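3.2 Utensils, produce and work surface

The cutting vocabulary in Section 3.1 was built from written descriptions and needed to be checked against the objects themselves. Words such as "slice," "piece," "end" and "tip" are used freely in household recipes, and their meaning depends on what is being cut and on what it is lying on. A flat board allows a long stroke at a low angle. A plate with a raised rim does not, and the handle of a short knife has to be lifted over the rim before the edge can meet the metal. Most earlier lists of kitchen actions leave the surface out. We treat it as part of the setting and record it for every entry.

The survey material comes from two neighborhoods, Farari and Lilby, with 16 households in total. Respondents were asked which dish they reach for when only a small amount of vegetable has to be cut. Round stainless steel plates were the most common answer in both places, ahead of boards and ahead of cutting in the hand. Several respondents named the same plate for cutting, for holding the cut pieces and for serving, and for this reason the inventory has a single entry for it with three listed uses. Aurora Bastos compiled the inventory and assigned the codes used in the tables.

The knife class is restricted to small kitchen knives with a pointed blade. Larger knives were reported for squash and cabbage and are treated in a separate list. Within the small class, we record blade outline, handle color and whether the blade tapers evenly to the point. Sharpness was not measured. It was reported in the survey on a coarse scale (sharp, usable, dull), and the answers varied too much within a household to be of use.

Two kinds of produce were chosen for the detailed work: green chili pepper and cucumber. The first is narrow and has a thin wall around a hollow center. The second is solid, and its cut face has three parts that can be told apart by eye — the skin, the flesh and the seed pattern. Both roll when laid on smooth metal, although a curved chili usually settles after a partial turn. Cucumber that has been trimmed at one end can be stood on the cut face, and short slices can be left standing on edge if they lean against each other.

Figure 2 shows the object classes on and in steel ware. The table was white and a white cloth was hung at the back to keep the background plain. The steel had been in ordinary use and was not polished. Scratches and cloudy marks were left as they were, as survey respondents described their own plates in much the same terms.

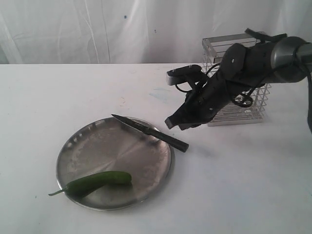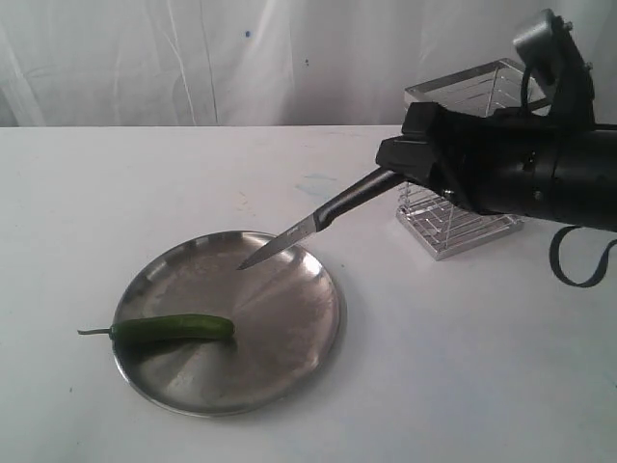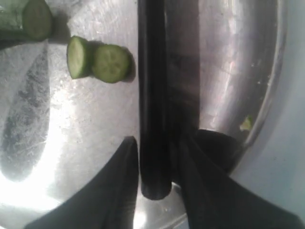

Figure 2. Object classes used in the detailed work. First: green chili pepper (class P1) and small kitchen knife (K2) on a round steel plate. Second: the pointed blade of a small kitchen knife above the center of the plate. Third: cucumber (P2) on steel, with two slices standing on edge and a larger end piece to their left.

3.3 Coding of pieces and positions

Each entry was coded for the state of the produce, the position of the knife and the position of the pieces. State has four values: whole, trimmed, partly cut and cut. A chili with its stalk removed is coded as trimmed. A cucumber with one end removed is also coded as trimmed, and the removed end is given its own code (E) even when it is long enough to be sliced again. This was the most disputed point in the scheme. In the Lilby interviews the end was often described as waste, while in Farari it was more often described as the last piece to be eaten, and a neutral code was preferred to either.

Knife position is coded as resting, raised or in contact. A knife is resting when its weight is carried by the plate or by the table. It is raised when there is a visible gap between the blade and whatever lies below it. Contact covers everything else, including the case where the tip touches the metal and the rest of the blade does not. Gaps near the tip are difficult to judge on reflective steel, and where the two coders disagreed the entry was marked as uncertain.

Piece position is coded relative to the dish. The flat center, the rim and the space outside the rim are separate zones. Slices are further coded as lying flat or on edge, and as touching or apart. Two slices that touch are counted as two pieces, provided that both cut faces or both bands of skin can be traced.

The full set held 2520 entries. Entries with an uncertain knife position or with pieces hidden under the blade were removed, leaving 2211 for the analysis in Section 4. Most of the removed entries concerned cucumber, where thin slices stick to the side of the blade and are carried along with it. Chili rings were less affected but were harder to assign to a zone, particularly on plates with a narrow rim. The code sheet is given in Appendix B, together with the wording of the survey questions in the order in which they were asked.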